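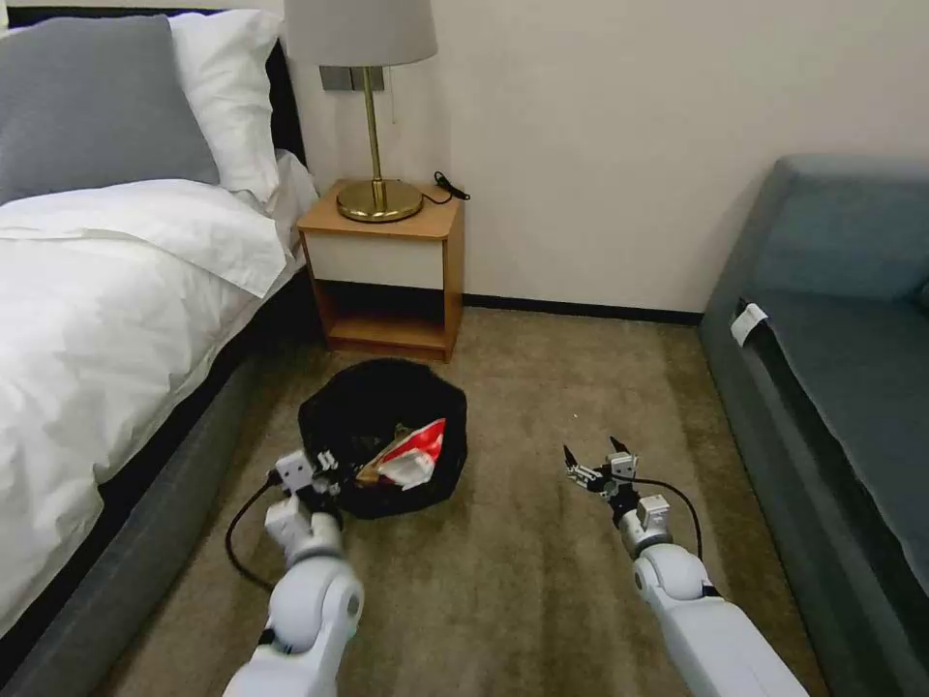
Day two of teaching a robot to pick trash up off a bedroom floor, and my forearms are toast. You'd think driving two arms by remote would be like a video game. It's more like doing dishes in somebody else's gloves.

---

The task sounds so easy! Snack wrapper, black bag, carpet. We've got 30 demos to record for the Dumard set and every one has to be a clean run from start to finish. If I fumble and go back for a second grab, Anitha wants it tagged separately.

---

Hardest part for me is the bag. It's soft, so the opening moves whenever you lean on it (I lean on it a lot). Nana Korletey's trick is to bring the left gripper to the bag first, park it, and then forget that hand exists while the right one does the work.

---

I tried it her way for an hour and my left hand kept wandering anyway. Apparently I talk with my hands even when they're on the controllers??

---

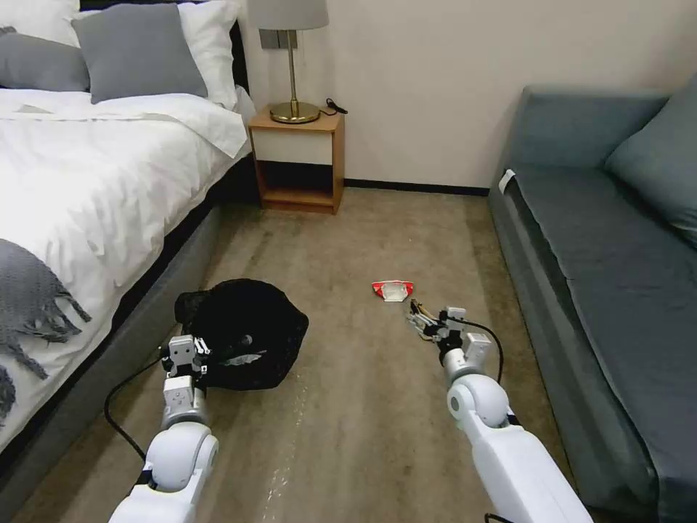 Carpet is its own problem. A wrapper on a table stays put while you line up, but on pile you have to come in low without plowing the fingers into the floor. I've been going slower on the last inch and my runs look way less jerky on playback.

---

Someone asked if we script any of this. Nope, all by hand! The whole point is that it learns from a person doing it, so if I'm sloppy, it learns sloppy. No pressure.

---

Kwabena takes the controls after lunch and he's left-handed, so I'm really curious which arm he ends up favoring. Going to go stretch my wrists now.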